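3 de marzo

Llevo en este país desde octubre y todavía compro la fruta como en mi casa, es decir, demasiada. El sábado pasado volví del mercado de la calle Vilmont con 600 gramos de mandarinas y 6 manzanas, y después no supe dónde ponerlas.

Mi problema es que me gustan las mesas blancas y vacías, pero vivo con muchas cosas pequeñas. Entonces estoy probando un sistema muy simple: un recipiente de plástico bajo para lo que anda suelto y una bandeja para lo que uso cada día. La fruta queda fuera - si la guardo, me olvido de comerla.
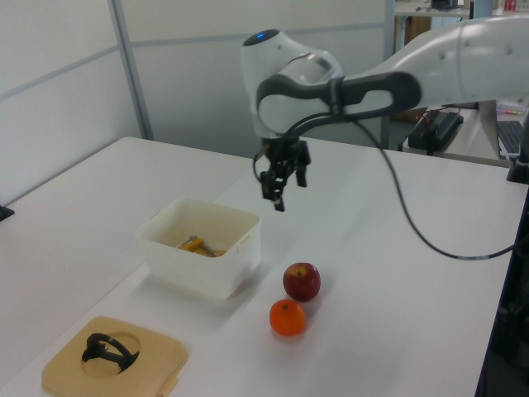
*Manzana y fruta naranja junto al recipiente blanco; la bandeja beige, en la esquina.*

El recipiente bajo me gusta más que las cajas hondas que tenía antes, de la marca Onesach, porque en aquellas todo se iba al fondo y yo compraba otra vez lo mismo. Con las paredes bajas veo lo que hay dentro sin buscar.

De la bandeja no estoy tan segura. Es bonita, pero las cosas planas me invitan a dejar encima cualquier objeto. Quizás la cambio por una más pequeña.

La próxima semana quiero ordenar el cajón de los cables, que me da un poco de miedo. Si alguien conoce una buena manera de separarlos, le agradezco que me escriba en los comentarios.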